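Book storage inspection, Brastumham warehouse
7 December 2020
Checked by: Ekrem Gezer
Titles held: travel and regional history, Fistorano list

1. Aisles clear to the fire door — OK.
2. Extinguisher tag — last signed in April, OK.
3. Bottom shelf off the floor — OK except bay 32, where cartons of the Nillenon river guide sit on bare concrete. Move them to a pallet.
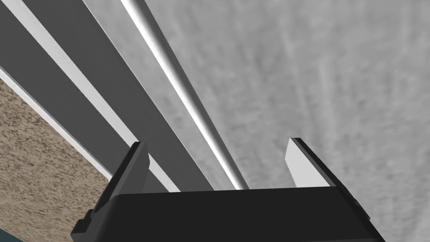
Fistorano Press, Stock and Distribution

4. Carton count against ledger — ledger says 892, shelf count 866. The difference may be the Erdem reprint order. Alper Işık to check the packing slips.
5. Humidity reading — 30 percent at the north wall. Low for the clothbound stock, no warping found.
6. Stack height — two pallets of paperbacks too high. The lower cartons are crushed at the corners

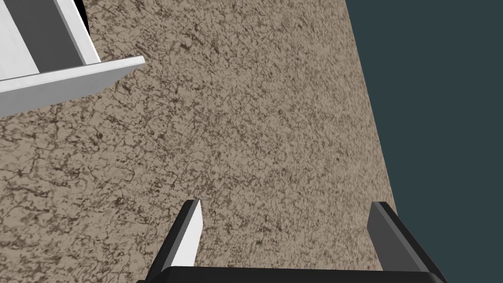
and the copies inside should be looked over before any go out as new. Spines first, then the map inserts. Set damaged ones aside for the hurt-book sale.
7. Ladder — one loose foot. Tagged, do not use.
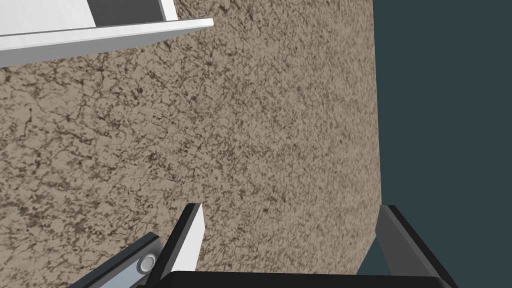 Oğuzhan Oral: The ladder foot was reported before. I have ordered a new one. Please leave the tag on until I sign it off.

Next check after the spring list arrives.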